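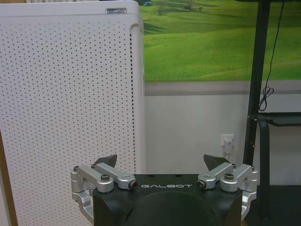
# 手首カメラの画角を確認してからグリッパーを比較する手順

最終更新:2024年1月31日

アームの先端に付けるグリッパーを比較するとき、把持力やストロークの数値から入ると、あとで手首カメラの映像が使えずにやり直すことがあります。このページでは、物をつかませる前に行う画角の確認と、その後の開閉試験の進め方をまとめます。手順はTahiriプロジェクトで使っているもので、初版はHala Nasr、今回の改訂はIshbel Tennantが担当しました。

## 用意するもの

- 比較するグリッパーと取り付けねじ
- 手首カメラ
- 制御ソフト(ここではCodaを使用)
- 記録用の表(紙でも表計算でも可)
- つかませる物:スポンジ、紙コップ、単三電池

## 1. カメラを固定する

カメラは指の後方、やや上から見下ろす位置に取り付けます。ねじは仮締めにしておき、映像を見ながら角度を決めてから本締めします。ケーブルは手首を左右いっぱいに回しても張らない長さを残し、アーム側で一か所留めます。

比較の途中でカメラの角度を変えると、前のグリッパーの記録と並べられなくなります。角度が決まったら、ブラケットと手首の境目に油性ペンで合わせ印を付けてください。

## 2. 開いた状態で画角を見る

グリッパーを全開にして、何も持たせずに静止画を保存します。見る点は次のとおりです。

- 左右の指先が両方とも映っているか
- 指先の間から奥が見通せるか
- リンクやボルトの頭が指先を隠していないか
- 本体が画面の下側を占めすぎていないか

本体が大きく映り込むこと自体は問題ありません。毎回同じ位置に映るので、ずれの検出に使えます。本体の文字やボルトの頭など、輪郭のはっきりした部分を二点選び、画面上の位置を表に書いておきます。

## 3. 向きを変えて背景の影響を見る

次に、グリッパーは動かさず、アームの向きだけを変えて静止画を撮ります。細かい穴の並んだ面、無地の壁、色の濃い面など、性質の違う背景を選びます。指先の色が背景に近いと、輪郭の抽出が急に不安定になります。

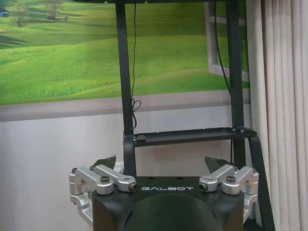 *黒いスタンドと棚の方へ向けた状態。左右の銀色のリンクの後ろに指が立ち上がり、奥は緑の丘の壁画とカーテン。*

黒い支柱やケーブルが指の近くに重なる向きは、必ず一枚入れてください。Stikoraの検出器で試したときは、垂れたケーブルを指の縁と取り違えました。露出は固定にし、自動補正を切っておきます。明るい金属部分が白く飛ぶ場合は、照明を動かす前に露出時間を下げます。

## 4. 開閉試験

画角が決まったら開閉を繰り返します。

1. Codaで開閉の速度を最大値の15%に設定する。
2. 空のまま50回開閉し、全開時の静止画を最初と最後に保存する。
3. 二枚を重ね、手順2で選んだ二点の位置を比べる。
4. ずれがなければ速度を50%に上げ、合計600回まで続ける。
5. 終了後、ボルトの緩みを手で確かめる。

二点が同じ方向にずれていれば、カメラ側の固定を疑います。指先の位置だけが変わっているときは、リンクのガタか原点のずれです。原点を取り直し、もう一度項目2から行います。

## 5. つかませる

スポンジ、紙コップ、単三電池の順に試します。一つの物につき17回つかませ、落下、つぶれ、指先の隠れの三項目を記録します。紙コップは変形したら新しいものに替えます。

指先の隠れは見落としやすい項目です。物をつかめていても、接触している部分がカメラから見えなければ、映像を使う制御には向きません。判定は試験中に行わず、保存した映像を後で見て付けます。

## 記録の書き方

表には、グリッパー名、指先の種類、カメラの合わせ印の有無、速度、結果を一行で書きます。指先を交換したら、同じグリッパーでも行を分けてください。Drolonの試験ではこれを一行にまとめてしまい、どの指先の結果か分からなくなりました。

判定はできれば二人で行います。Tahiriでは Asmaa Ait Ali と Abdelkrim Zerouali が別々に映像を見て、食い違った回だけを見直しています。背景を替えた静止画の再撮影は2月に予定しており、追加の手順はこのページの3に書き足します。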